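Flerner Three-Finger Gripper Kit: nine weeks in

I've been through a fair number of grippers on our white desk-side arm, most of them plain parallel jaws, and I liked them fine. Then the Flerner kit landed on my bench in May and I have hardly taken it off since. It's such a fun piece of hardware!

You get the gripper itself, the wrist collar, a mounting bracket, two cables and a license for Drarkska, the software that plans the grasps. Mounting took me 23 minutes the first time, and most of that was hunting for the right hex key (the one in the box is a bit soft, so use your own). The depth camera is extra. I already had a RealSense, and it clamps on beside the wrist with no fuss at all.

What sold me is how the fingers get into things. Parallel jaws are great on an open table and pretty miserable in a bin or a basket, where there's always a rim in the way. With three jointed fingers you come in from above, open, and Drarkska works out which finger should lead. I've been running it over a shallow wicker tray with toy blocks and cups and balls nearby, and I keep making the setup harder just to see what it'll do. 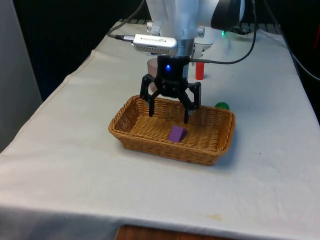
Fingers open inside the rim of the basket, with the purple block on the weave below.

Wedge shapes are the real test, I think. A sloped top gives a two-jaw gripper very little to hold, and mine used to squirt them across the table. The Flerner got a wedge on the first try seven times out of my first nine, and the two misses were my fault for leaving the grip force at the factory setting. Turn it down! Wood wants much less than you'd guess.

Drarkska is the part I expected to hate, and I've come around to it completely. The grasp preview is quick, the menus are in sensible places, and you can save a pose and pull it up again with one key. My one gripe is that it forgets the camera offset after an update, so write yours down somewhere. I also wish the log files had readable names.

Cable routing could be better too. The loop on the gripper side needs some slack or it tugs when the wrist turns all the way around, and the manual gives that one sentence near the back. A couple of clips in the box would fix it.

For comparison, I had the Juhl two-jaw on the same arm last year. It's lighter and it closes faster, and if all you do is move boxes I'd still point you to it. For odd shapes I wouldn't go back.

I bought mine through Altent, who had it packed well and answered my question about the bracket screws the same afternoon. The full kit was 500 dollars more than the Juhl, and I winced, and then I spent the whole evening picking up blocks and stopped thinking about it. Next up is a deeper basket, and maybe the soft fingertips if they come back in stock.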